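Fitting the Druma door seal

1. Close the door and check that the gap at the floor is no wider than 5 mm.
2. Wipe the bottom edge of the door and let it dry.
3. Cut the seal to length. The strip is 799 mm long as supplied.
4. Peel back the liner and press the seal on from the hinge side.

Caution: Do not trim the seal while it is on the door.

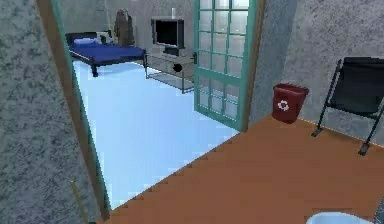
Imani Esposito writes that on her bedroom door the strip dragged until she raised it 2 mm, and it has closed quietly ever since.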